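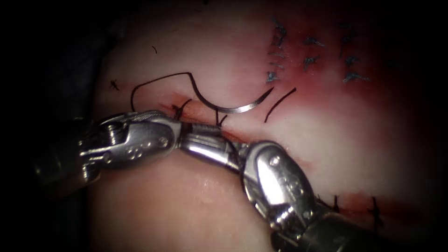 Dos instrumentos robóticos durante una sutura.

Urnberg abre su plataforma para que cualquier fabricante pueda estrenar app

Quien haya comprado una cafetera conectada o un riego inteligente de una marca pequeña conoce el problema: el aparato va de maravilla y la aplicación es un horror. En Urnberg llevan tiempo dándole vueltas a eso y este octubre abren por fin Manzano, su plataforma para montar aplicaciones de hogar conectado a partir de piezas ya hechas (¡y menudas piezas!).

La idea se entiende rápido. El fabricante elige entre 183 módulos, desde el emparejamiento por Bluetooth hasta los horarios, los avisos, el control por voz o las actualizaciones de firmware, y los combina con sus propios colores y textos. El código que sale se lo queda el fabricante, que puede publicarlo con su nombre en las tiendas de aplicaciones y seguir tocándolo cuando quiera.

«Veíamos a equipos de cuatro personas escribiendo por quinta vez la pantalla de contraseña del wifi», cuenta Rodrigo Cantero, cofundador de la empresa. «Esa pantalla es dificilísima de hacer bien, y nosotros ya la hemos hecho mal todas las veces que hacía falta».

Durante la beta cerrada se apuntaron 707 desarrolladores, y de ahí han salido ya los primeros productos en la calle. El más vistoso es el de Rokness, que fabrica termostatos para radiadores antiguos y ha rehecho su aplicación entera con Manzano. La hemos probado unos días y da gusto: se abre al instante, el emparejamiento salió a la primera y el calendario semanal se arrastra con el dedo, como debería haber sido siempre. También Zonton, especialista en persianas motorizadas, prepara la suya.

El plan gratuito llega hasta 1000 dispositivos activos, muy generoso para quien está empezando. El siguiente escalón sube a 3000 y añade estadísticas de uso y soporte directo con el equipo técnico. Para volúmenes mayores hay que hablar con la empresa, que de momento no publica tarifas.

Queda trabajo, eso sí. La compatibilidad con Matter está todavía en pruebas y la documentación en español va por detrás de la inglesa. Covadonga Robles, responsable de producto, asegura que ambas cosas son la prioridad del equipo y que habrá una versión preliminar de Matter antes de que acabe el año. El registro ya está abierto en la web de Urnberg.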